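Onatham Guest House – Questions Before You Arrive

What time is check-in?
From 3 p.m. If you come later than 9 p.m., please write to Yamila and she will leave the key in the box.

Is breakfast included?
Yes, except in December. In that month it costs 17 per person.

Can I bring my dog?
Small dogs are welcome – the fee is 40 for the whole stay.

Do I need to take off my shoes?
Yes, we ask this of all guests. Clean clogs are fine for inside.
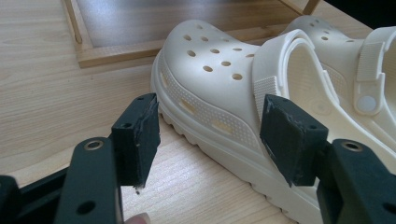
Where can I park?
Behind the house, free of charge.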